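Plusden Opens Captioned News Desk for Deaf and Hard of Hearing Readers

For release in June

Plusden, the regional news publisher, will open a captioned news desk this June to supply signed and captioned reporting to local outlets. The desk will produce five short bulletins each week and one longer program each month. All bulletins will be distributed through the Nidine feed, which Plusden has operated for its print and web partners for the past four years.

Each bulletin will be recorded in American Sign Language and issued with open captions, a full transcript and a separate audio track. Captions will be written by an editor from the reporter's script and checked against the final recording before release. Automatic captions will be used only for live coverage and will be replaced with an edited version within 18 hours.

Partner outlets will receive the bulletins as finished video files with the transcript attached as plain text. Outlets that do not carry video may run the transcript alone as a written story. The desk will keep a public log of corrections, and a correction made to a transcript will also be made to the captions.

The service starts with 14 partner outlets, most of them weekly papers and community radio stations with websites. Additional outlets may apply at any time. There is no charge for the first four months, after which a flat monthly fee will apply based on the size of the outlet's audience.

Coverage will include local government, schools, courts, transportation and public health. The desk will not produce opinion pieces. Reporters will be assigned to beats on the same basis as other Plusden staff and will file to the same deadlines - 4 p.m. for the evening bulletin, with later filing allowed for elections and severe weather.

Two related projects will be moved to the new desk. Văn, a glossary of signs used for place names and public offices in the region, will be maintained by the desk's editors and opened to readers for suggested entries. Wakeck, the company's archive of captioned interviews, will remain free to search, and older items will be recaptioned to the current standard as staff time allows.

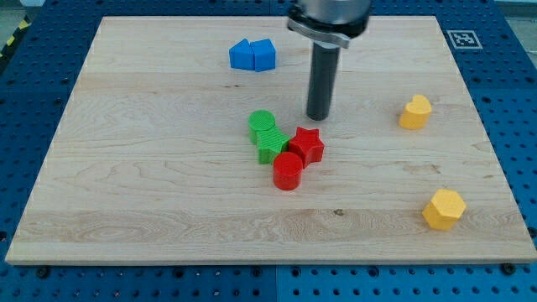
Pale maple board on a blue perforated panel.

Technical requirements for partner outlets are limited to a video player that supports separate caption files and a page template that displays the transcript without a login. A setup guide and a test bulletin are available on request.

Outlets wishing to join the service should write to the Plusden partner office and state their publishing schedule, preferred file format and a contact for corrections. Applications are answered within five working days.

About Plusden

Plusden publishes regional news in print, on the web and through the Nidine feed.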